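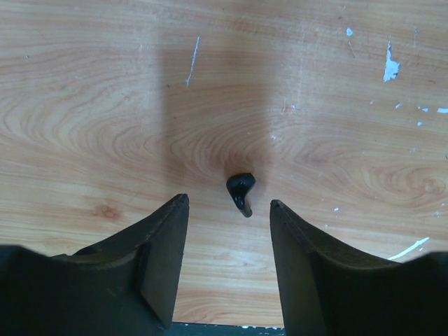

The table at Tomoana, grain and knot.

The Table at Tomoana

Tamsin Prendergast got to the house a little after four. The key was under the brick, where the lawyer had said it would be. She let herself in through the kitchen and put her bag on the floor, and then she stood there with her coat on.

Her aunt had left her the table. The house was going to be sold and the money split, but the table was hers, in writing. She had not seen it in nine years.

She knocked on the wall that the two apartments shared, and Ebuka Babalola came around by the back steps. He had lived next door the whole time her aunt was sick. He was wearing slippers.

"You came for it," he said.

"I came to look at it. I don't know if it'll fit."

"It fit in here."

They moved the chairs out of the way. Tamsin ran her hand over the top. As a girl she had called the rings in the wood the lake, and the long lines running off to the sides were the roads out of town. There was a knot she used to cover with her thumb when her aunt and her mother were arguing. She put her thumb on it now. It took less of her thumb than she remembered.

"She paid 382 dollars for this," Ebuka said. "She told me many times. At Idetti, when they were still on Stendero Street."

"She told me 689."

"When did she tell you that?"

"When I put a hot pan on it."

He laughed and sat down on one of the chairs by the wall. After a minute she sat down too. It was September and still light out, and somebody down the block was running a mower.

"Did she talk about me?" Tamsin asked.

"Sometimes. She said you had a good job and a bad phone."

"I had the same phone as everybody."

"I know," he said. "I didn't argue with her. It was late by then."

Tamsin looked at the window over the sink. She had written two letters that last year and mailed one of them. The other was still in the glove box of her car, under the registration, with a stamp on it that was no longer enough.

"Who ate with her?" she asked.

"I did, most nights. She cooked too much rice." He rubbed his knee. "She sat there, where the lines go around. I sat at this end."

She measured the table with a tape from her bag and wrote the number on her hand. Then she measured the door. The legs would have to come off. Ebuka said he had a wrench, and he went to get it.

When he came back he had the wrench and a covered pot. He put the pot on the stove and turned on the burner.

"We can do the legs after," he said.

Tamsin brought two of the chairs back to the table. She took the one at the end and left him to decide about the other.

More stories
The Hiranine Ferry
What the Roofer Found
A Room Above the Bank
Snow Tires

Contact the editors | All stories copyright their authors | Back to top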